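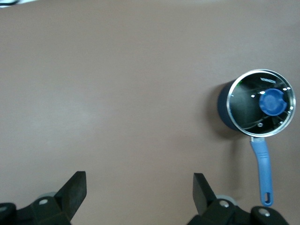 Does the expensive pan earn its keep?

Raelene Whitelaw sold cookware for most of her working life, first behind a counter in Pryor and later on the road for a wholesaler. She doesn't own a matching set of anything. I went to see her because I had just read a 600-word product page for the new Komdale saucepan and come away with no idea what it was made of.

"They don't want you to know what it's made of," she said. "They want you to know how it makes you feel."

The Komdale costs $200. I asked if there was any case for it.

"There's a case for a heavy base. If you make custard, or you simmer a tomato sauce all afternoon, a thin pan will scorch it. But you can get a heavy base for a lot less than that. After that you're paying for the box."

I put it to her that this sounded a bit easy. Plenty of people swear by their good pans, and some of them cook better than either of us. She thought about that for longer than I expected.

"Fine. Some of them are nicer to hold. I'd pay extra for a handle that doesn't wobble. I wouldn't pay triple."

Her view of the lifetime guarantee is lower still. In her selling days, she says, claims mostly came back marked as misuse, and misuse covered dishwashers, metal spoons and high heat. "So, cooking." I have only her word for this, though I did read the Komdale terms when I got home – all three are in there.

Fletcher Brunton, who runs a small repair bench in the same town and re-rivets handles for people, is less gloomy. He told me by phone that the older Drovum pans come in to him after 7 or more years of daily use with nothing wrong but a loose screw. He won't say the same for nonstick at any price. "Buy it cheap, use it on low, throw it out when it flakes."

Whitelaw agrees about nonstick and disagrees about Drovum, which she thinks went downhill. Neither could point me to a test. I looked for one, and found mostly reviews by people who had owned the pan for a week.

So what should a person starting from nothing buy?

"One small saucepan, one big pot, one skillet. Lids that fit. Pick the saucepan up in the store and pretend it's full of water. If your wrist complains, put it back."

And the Komdale?

"Wait until March. It'll be on sale."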